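Sorting small jewelry on a bed without losing the rings

Posted in Home > Storage and Tidying

Kristýna Machala
I keep rings and other small accessories in one shallow tray with no dividers. Every few weeks I empty it onto the bed and put everything back in order. The sheet is soft and creases easily, and the smallest pieces slide into the folds. Last Monday it took me 48 minutes to find one ring. I have no free table. Is there a better procedure that still uses the bed?

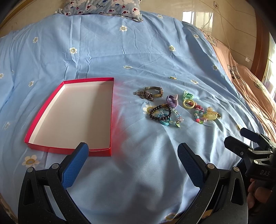 Tray and accessories on the blue flowered sheet.

The tray has a flat white interior. I would prefer to keep it and not buy a jewelry box.

3 replies

Henok Wolde
Pull the sheet tight and tuck it in on both sides before you empty anything. Put the tray on the flattest part of the mattress. Rings go back first, then the other small pieces, then anything long enough to tangle. Do not sit or lean on the bed while pieces are out, as the mattress dips and they roll toward you. A printed sheet also makes small items harder to see. Lay a plain, dark towel over it and work on that. When you finish, lift the towel by its four corners and check the middle.

Farzad Rahimi
Use a table.

Somkiat Chaiyaporn
Agree with Henok on the towel. For the tray, measure the inside and cut strips of stiff card to the inner height. Slot them halfway through where they cross. No glue needed. I made nine compartments in mine and keep one for rings only. If a ring is still missing, turn off the ceiling light and hold a flashlight level with the sheet. Metal shows up quickly at that angle.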